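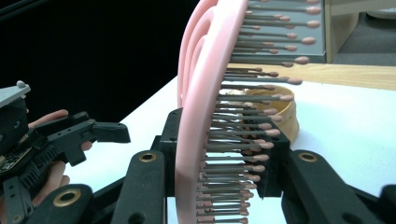

How do I get the gunk out of a hairbrush without wrecking it?

Posted by Fellulmont73, February 2020

So my pink brush (gray pins, little round tips, nothing fancy) has that fuzzy lint down at the base and I can't get my fingers in there. I tried running it under the tap and it just made felt. I have one white table that I do all my sorting and cleaning on, and I'd like to keep it nice too. Do I soak the thing? Dish soap or shampoo? And how do you dry it?

2 replies

Rin Tsuji

Get the hair out first, dry! Slide a rattail comb under the mat and lift, row by row -- then go over what's left with an old toothbrush and a drop of shampoo in warm water. If yours has a cushion with an air hole, don't soak it, just dip the pins and swish. Mine took me 13 minutes last time, and I was watching TV. Lay it pins down on a towel overnight.

For the table, clear it off before you start. I get down to one little cup at the far end for the fuzz and that's it, so nothing else gets splashed and you can wipe the whole top in one go. 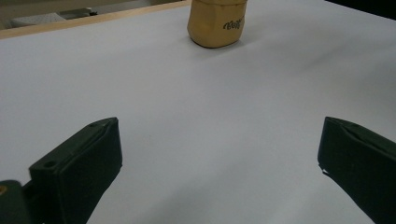
nokach386

Baking soda. I use a spoonful in the sink with warm water and it works fine for me. My sister puts hers in the dishwasher but I wouldn't, she's melted two of them. Also what kind of comb did you try, OP?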